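Skestlow tidying project: progress report to the Ostbridge fund
October 10, 2026

Dear Birthe,

You asked for the short version this time, so I'll try! Since I last wrote in January we've stopped fiddling with grasping and put nearly everything into the question you raised at the review: does the robot do better at a long tidying job if it takes a second look at the room before each step?

The idea is simple enough. Our old planner, Pirison, looks once, writes itself a list and works down it. Mirani, the new one, only ever picks the next thing to do, then looks again from wherever it has ended up standing. I was worried this would be painfully slow, and it is a bit slower, but the plans are much less silly. Pirison was very fond of going back for things it had already dealt with.

We've now got 1444 recorded runs, and 800 of those have been checked by hand and labelled step by step (my wrists can confirm this). Another 200 are set aside for the final test and I'm not letting anybody peek at them, me included. The labels mark where each step starts and ends, what the robot was meant to be going for, and whether the object was in view when it chose.

That last label has been the most useful one. A lot of what I'd been calling planning mistakes were really viewpoint mistakes — the robot had turned or moved in, and something it needed was hidden behind furniture. So Mirani now keeps a rough note of where it last saw each object, and we throw the note away after 48 seconds. I picked that number by trying a few, and I'd like to do it properly before we write anything up.

The bin, the desk and the cup with the red lid, from the room camera and the robot's own:

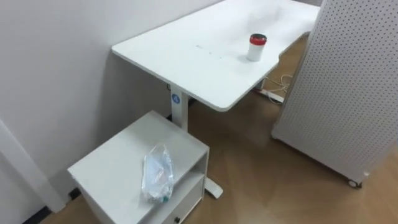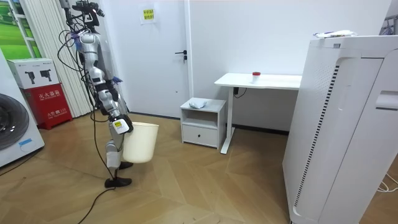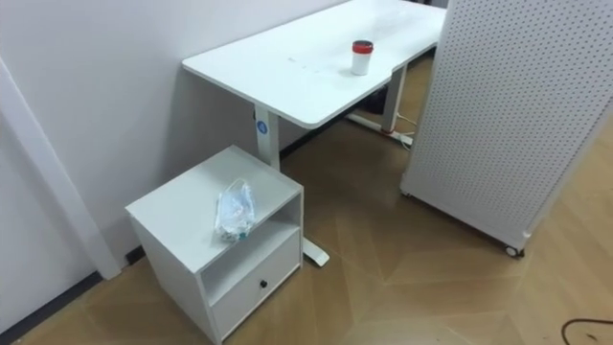
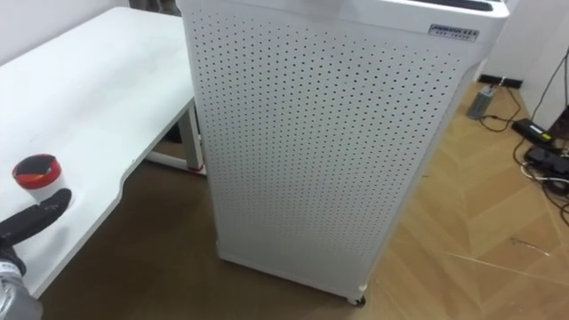 What's left is mostly the comparison. I want both planners run on the same starting layouts, with the memory note switched on and off, and that means more robot hours than we budgeted for. I think we can cover it by dropping the second kitchen task, which never got going anyway. Could you let me know if the fund is happy with that swap? No extra money needed, only a change to the wording of the plan.

The labelling guide is finished and I'll send it separately, as it's long and rather dull. Do ring if any of this is unclear — I'm at Skestlow all month.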